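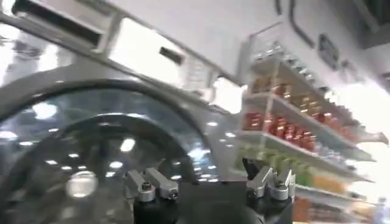

Shop interior with a curved dark glass surface at left

Reading the delivery dates on eighteenth-century diplomatic letters

Asked 10/3/20 in Archives and Old Documents

I am working through a bound volume of letters between a British envoy and his court, 1740s, bought as a scan from the Trallinport record office. There are 34 letters. Most carry two dates at the head, written one above the other with a line between, e.g. 4 over 15 September. The endorsement on the back then gives a single date which in several cases is earlier than the date of writing. Letter 12 is headed 9/20 September and endorsed "Recd 14th". Is the clerk in error, or am I reading it wrongly? The printed calendar (Clarnlow edition) gives one date only and doesn't say which.

3 answers

Answer 1 (accepted)

The double date is Old Style over New Style. Britain kept the Julian calendar until September 1752, and in the 1740s it ran eleven days behind the one used across most of the Continent. Envoys abroad often wrote both. The office in London endorsed in Old Style as a rule, so your letter 12 was written on the 9th and received on the 14th, five days in transit. That is quick but possible for a short crossing with a fair wind. Check the others the same way: take the upper figure and compare it with the endorsement. If any are still out of order, look for "N.S." in small letters after the date.

Also note that the year changed on 25 March in Old Style, so a letter of February 1744 may belong to 1745 by our reckoning.

Answer 2

Clerks did make mistakes though. I had one in the Muncombe papers, folio 731, endorsed with the wrong month altogether. Don't assume.

Answer 3

On the Clarnlow edition: check the note on dates in the front matter of volume 4. My copy of the Hajji reprint leaves that note out, so if yours is the reprint you will need the original. I can't remember which style it says they used.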